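Final Report: Where Should the Quiet Tables Go?
Studying noise in the Hekdale student library
Mirko Longo
10 August 2026

When I first told my grandmother that I was going to spend the summer writing about library noise, she laughed and said that in her day you simply got a look from the librarian and that was the end of it. I have thought about that look quite a lot since June. Our library at Hekdale has no shortage of kind people at the desk, but it does have a long reading hall, a hard floor and a coffee counter that somebody put right beside the reference shelves, and I wanted to understand why students kept telling me they went home to study.

I started with a questionnaire, which I handed out on paper because I know how many online forms I leave half finished myself. Of the 300 sheets I left at the desk, 250 came back, and I am still very grateful for every one of them (including the one with a recipe for lentil soup on the back). I asked people where they liked to sit, what they were usually working on, and which sounds bothered them most.

I had expected phones to come out on top. They did not! The most common complaint was chairs being dragged, followed by conversations at the next table. Several people wrote that steady noise was fine and even pleasant - one compared it to rain - while a sudden scrape or a burst of laughter would lose them the whole paragraph. 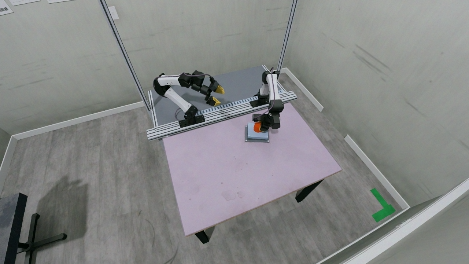
Pink tabletop, gray floor.
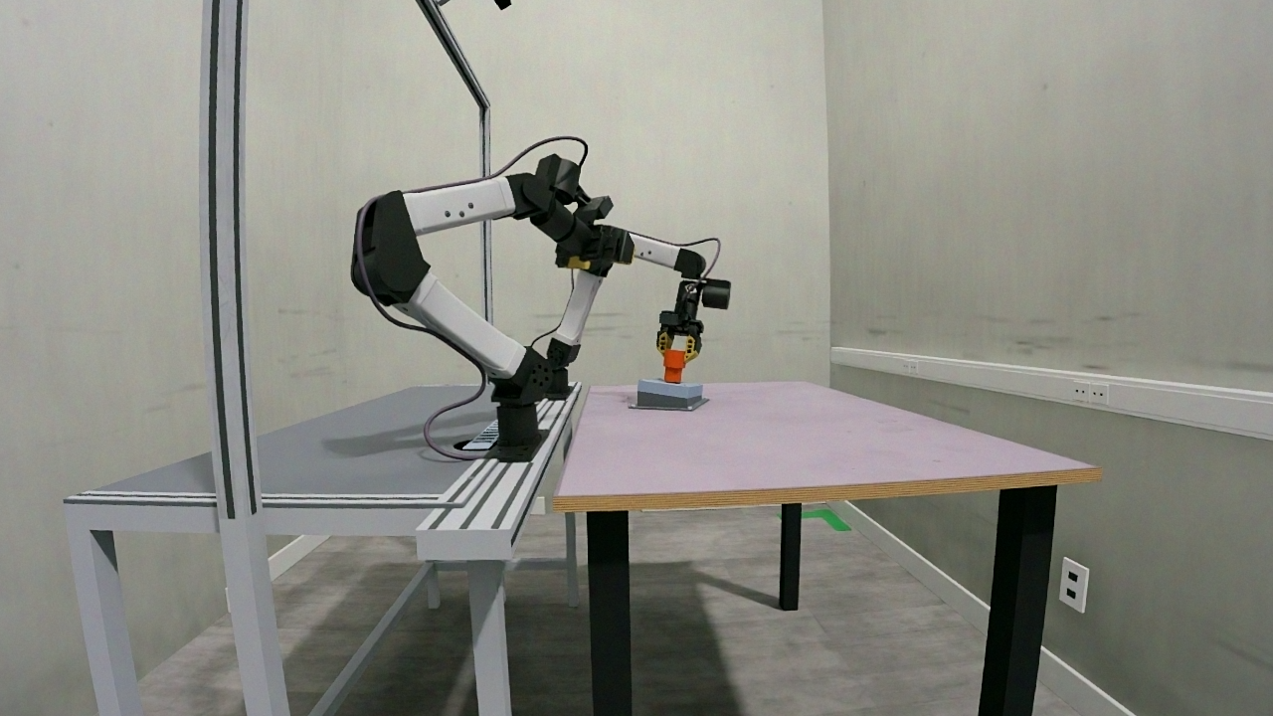
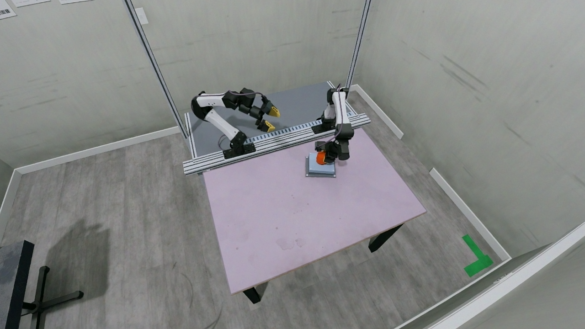
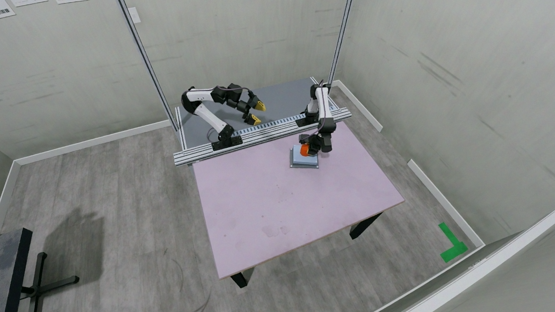 After the questionnaire I moved on to listening. I chose 6 seats spread through the hall and sat in each of them for an hour in the morning and again in the late afternoon, writing down whatever made me look up from my book. It is a humble sort of method, and my supervisor was right to point out that I am only one pair of ears, and fairly distractible ears at that. Still, the notes agreed nicely with what people had written. The seats under the gallery were calm even when the hall was full, and the two near the stairs were hard going at any hour.

I then drew up four possible layouts and pinned them by the entrance with a pencil on a string so that anyone could leave a comment. The favorite by a long way kept the group tables near the coffee counter and moved the quiet seats under the gallery, with a row of low bookcases in between. A few people worried about the light back there, and having read under the gallery on a cloudy afternoon, I think they have a point. Two or three desk lamps would help a great deal.

If I were starting again, I would begin before the exam season and not in the middle of it, when everybody is a little short-tempered and every cough sounds like a brass band. I would also talk to the evening students, who hardly appear in my notes at all. The desk staff have asked to keep the layout drawings until the fall, and felt pads for the chair legs have already been ordered.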